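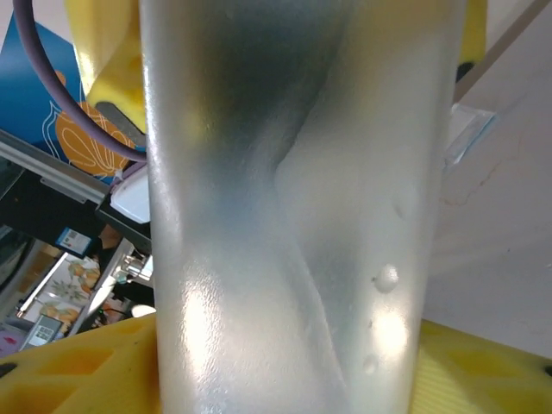

工单主题:腕部相机深度图在磨砂半透明圆筒上出现空洞,抓取后位姿校验反复失败
提交人:Gerasimos Kalogeropoulos
所属项目:Gundalow 抓取栈,感知模块
状态:已解决,留观中

【问题描述】

各位好,先谢谢 Wakon 支持组上回帮我们理顺了驱动版本,那次之后机器安稳了好一阵子。这次的问题有点绕,我尽量写细一些,啰嗦的地方请多包涵。

我们用夹爪夹住磨砂圆筒的底部,抬起来以后由腕部相机做一次位姿校验,通过了才允许规划器放行下一段轨迹。换成不透明的筒子一切正常,换成这种半透明的,校验节点就开始报 pose_residual_high,重试 5 次后整条任务退回待机。日志里没有崩溃,也没有丢帧,就是残差下不来。

【已经试过的】

重新做了手眼标定,误差很小,和上个月的结果几乎重合,应该不是它。
把曝光压低,左侧那条竖直的反光窄了一点,右下那块白斑还在,残差没什么变化。
把校验超时从 500 毫秒放宽,只是失败得更晚一些,已经改回来了。
关掉深度、只用彩色图轮廓,时好时坏,筒身靠右贴着浅色墙面那一侧的边缘经常找不准。

【支持组回复 一】

Gerasimos 您好,看到您的工单很亲切,写得这么仔细,我们排查起来省力多了。麻烦您把校验节点的调试话题打开,录一小段包传上来,重点要 mask、edge_candidates 和 depth_valid 这三路。另外想请教一下,筒壁上挂着的那几颗水珠,您那边是每次都有,还是偶尔才有?

【提交人回复】

包已经传了。水珠是偶尔有,筒子从 Cellico 的冲洗工位过来,沥水时间有长有短。我自己回放的时候也留意到,最大的那颗会带一个小亮点,边缘检测特别喜欢它。还有一件事:筒壁里面透出来一大片斜着的暗影,分割结果有时会沿着暗影的弧形边缘切一刀,把一个筒子认成上下两块。我猜这才是大头,水珠只是添乱,不过没有把握,请你们看看。

【支持组回复 二】

您猜得很准。我们把包逐段看过,失败的帧里有 60% 左右是分割在暗影边界处断开,轴线拟合只用了下半截,角度自然就偏了。剩下的多数是高光和水珠产生的假边缘。深度这一路,半透明表面返回的点本来就稀,有的还落到了筒子后面的背景上,拟合时又没有按置信度加权,所以越帮越忙。

建议按下面的顺序改,每改一项先跑一轮再动下一项:

一、segmenter.yaml 里把 merge_coaxial 设为 true,让同轴的两块区域先合并再拟合。
二、edge_filter 的 specular_reject 打开,水珠这类小闭合轮廓会一并滤掉。
三、depth_weight_mode 由 uniform 改成 confidence。
四、夹指的掩膜请换成新版。旧版掩膜没有覆盖指面上那些凹下去的蜂窝格,黄色纹理会漏进筒底的边缘候选里。

第四项容易忘,掩膜文件在 Manolakis 仓库的 fingers 目录下,拉取后记得重启感知容器,单独重启节点是不会重新加载的。我们自己就在这上面白白耗过一个下午。

【提交人回复】

四项都改好了,从周日晚上一直跑到现在。第一项改完残差就掉下来一大截,第二项之后基本不再重试。中间报过一次错,查下来是我忘了重启容器,惭愧,您明明提醒过的。目前残差稳定在 2 毫米以内,规划器放行正常。

想再问一句,merge_coaxial 打开以后,如果以后要夹两个叠放的筒子,会不会被合成一个?

【支持组回复 三】

会的。叠放的场景请先在任务描述里写明 stacked: true,分割器遇到这个标记会跳过合并。这个字段现在的文档写得不清楚,我们已经另开了一张文档工单。本单先挂着留观,有新的失败包直接贴在下面就好,不用重新提交。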